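Birstead Community Rooms
Minutes of the Housekeeping and Furnishings Group
May meeting, held in the Hulme Room
Opened at 6:30 p.m. Seven members present, two apologies received.

1. Minutes of the last meeting
Agreed as written, with one correction. The paint left over from the hallway is in the Tralico cupboard and has been all along, so we do not need to buy more. Very good news for the hallway!

2. Money
Balance stands at $1,770. Paid out since the last meeting: $330 for the second half of the carpet cleaning. The group was really delighted with how the carpets came up, especially by the double doors where the old salt stains were. One member had brought along a photo of the "before" and it went around the table twice.

Still to come is the bill for the window locks.

3. Coffee things
This took up most of the evening and was a lovely discussion. At present the cups, lids, stirrers and napkins live in four different places, and anyone setting up for a morning group has to go hunting. We all want one spot that a newcomer can find without asking.

Ideas put forward: a rolling cart (liked, but where would it park?), a shelf over the sink (too high for several of us), and a small wire rack that sits right on the table and can be lifted away afterward. The rack won people over very quickly. You can see into it from every side, it wipes down in a minute, and it leaves plenty of table to pour on.

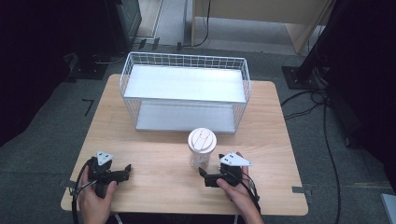

Two levels seemed about right to everybody. Napkins and stirrers would go on top and sleeves of lids underneath, with the tall stacks of cups staying in the cupboard until they are needed. There was a short, cheerful argument over whether sugar belongs up or down. Down, by five votes to two.

It was also asked whether we should move to china mugs. Most of us would love to, but the dishwasher in the Jamis kitchen holds very little and the Saturday groups turn over fast. Agreed to stay with lidded paper cups for the big sessions and put mugs out for groups of a dozen or fewer. We have 48 mugs in good shape, all matching, which surprised several people.

Action: secretary to price a second rack and bring the figure next time.
Action: labels for the cupboard doors, in large print.

4. Tables
The light wood tables continue to be a great favorite. They look fresh, and the rounded corners have been kind to hips and toddlers alike. Please use the felt pads when stacking. A request came in for one more of the same, to be looked at in the fall.

5. Thank-you
The spring supper raised $1,031, well past what anyone had hoped for. Warm thanks to all who cooked, carried and stayed to sweep. The lemon bars were mentioned by name and the group would like them minuted.

6. Any other business
The kitchen clock is running slow again. New battery, then a new clock if that fails.
Lost property: one green scarf, one casserole lid, a child's boot (left).

Closed at 7:50 p.m. Next meeting in June, same room, same time.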